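Week 7 handout: What the gripper really costs
Last updated 8/5/24

Most of you will one day be handed a robot budget by someone who has already spent it on the arm. The arm is the part that looks good in the foyer. Everything that has to touch the world — fingers, pads, pins, cables, spares — gets whatever is left, usually after the chairs.

Our running case is the Brirkton laundry-handling bid. The first draft allowed for one hand-held gripper and no spares. The second allowed for 19 sets of contact pads, which the finance office queried twice, pads being small and blue and therefore suspicious. Pads wear. The bid assumes a change every 1000 grasps, and a keen student can get through that before the reading week. Put them under consumables, where they will be renewed, and keep them well away from capital, where they will be depreciated over ten years.

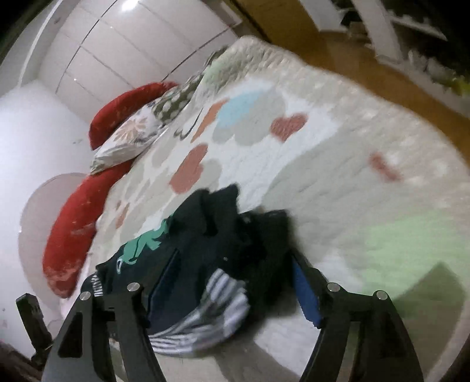
Cloth is also a poor thing to budget for by the item. A box can be quoted per pick. A garment has no agreed shape, so the Skunda quote prices by the hour and the Drivex quote prices by the grasp, and the two cannot be compared until you decide what counts as a failed one. Decide this before you ring either of them. Sales staff have views on failure and will lend you theirs.

Lead times: Sæther quotes 19 weeks for replacement finger linkages. Order in June and you will miss the start of term, though you will have an excellent delivery note.

For the seminar, bring a one-page budget for the Brirkton bid with a line each for purchase, consumables, spares, training and storage. Storage is the one people forget. Anything marked "miscellaneous" at more than 10 per cent of the total comes back to you unmarked. Spreadsheets are fine — print them so that the columns fit on the page.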